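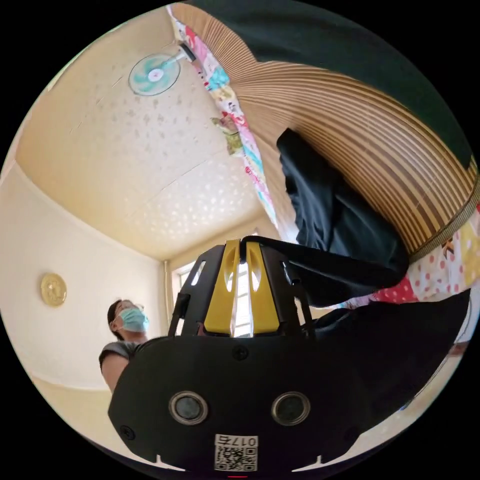

Bamboo Mat on the Bed: How to Lay One, Keep It Clean and Fold Laundry on It

Filed under: Bedroom, Warm Weather
By Gisela Thiele

The packaging on my first bamboo sleeping mat promised that I would feel cooler "instantly." I didn't. I felt like I was lying on a place mat. It took a couple of weeks of fiddling before I was willing to say anything nice about it, and I still think most of what gets written about these mats is sales talk. What follows is what worked in a small bedroom with a wall fan and no air conditioning.

What you need

A woven bamboo mat with a cloth border
A cotton quilt, patchwork or plain, to go under it
A thin cotton sheet
Two clean rags, one of them damp
A fan, if you have one

Skip the anti-slip spray, the "bamboo conditioner" and the special storage sleeve. I bought the sleeve. It's full of wrapping paper now.

Step 1. Measure the flat part of the bed

Measure the top of the mattress, where it's flat, and leave out the curve at the sides. A mat that hangs over the edge gets bent every time somebody sits down, and the slats crack there first. My mat came from a shop called Xenos and was sold as fitting "all standard beds." It stuck out by the width of my hand and I had to exchange it.

Step 2. Let it air out

Unroll the mat and leave it by an open window until the smell is gone. The leaflet said 20 minutes. Mine took until the next evening, and my friend Dörte Steinbach says hers still smelled of hay after a week. If the ends keep curling, roll the mat loosely the other way and leave it like that overnight. Don't put books on it. They leave dents, and the ends curl right back up.

Step 3. Put the quilt down first

Plenty of guides tell you to lay the mat straight on the mattress. I tried it and wouldn't do it again. It slides, and you feel every seam. Spread a quilt flat and put the mat on top. Cotton holds the mat better than anything shiny does. An old patchwork quilt is fine, but feel it over with your palm first, since thick seams will come through as ridges. Turn it so the lumpiest patches end up at the foot.

Step 4. Check for splinters

Run one of the dry rags over the mat, along the slats and then across. Wherever it snags, rub lightly with fine sandpaper and wipe off the dust. "Hand finished" on the label means very little as far as I can tell. I found 15 rough spots on mine.

Step 5. Aim the fan

Point it across the bed, a little above the mat. I doubt the bamboo does much cooling by itself in still air. With a fan going there's a difference, and I'll give it that much. If you don't like slats against your skin, put the thin sheet on top. You lose some of the coolness and sleep better.

Folding laundry on the mat

I resisted this for a while and now do it all the time. The surface is firmer than a bare mattress, so pants and shirts come out flatter.

1. Wipe the mat with the dry rag. Dark clothes pick up every bit of dust.
2. Hold pants up by the waistband and give them one good shake.
3. Lay them down with the legs together and the inner seams lined up.
4. Fold the crotch point in so the long edge is straight.
5. Fold the hem up to just below the waistband, then fold again in thirds.

Lift things off the mat and don't drag them. Knits and anything with a loose thread will catch, however well you sanded. Sweaters I fold on the table.

Cleaning

Wipe along the slats with the damp rag, wrung out hard, then dry right away. I use plain water. A reader recommended a cleaner called Dustside, and I gave it a fair trial on one half of the mat. I couldn't tell the halves apart. The cloth border gets grubby before the bamboo does, and a little dish soap on a toothbrush takes care of it.

Putting it away

Wait for a dry day, roll the mat with the smooth side out and tie it with a strip of cloth. Store it standing up in a closet. Mine comes out again in June, and the quilt goes back on top of the bed where it belongs.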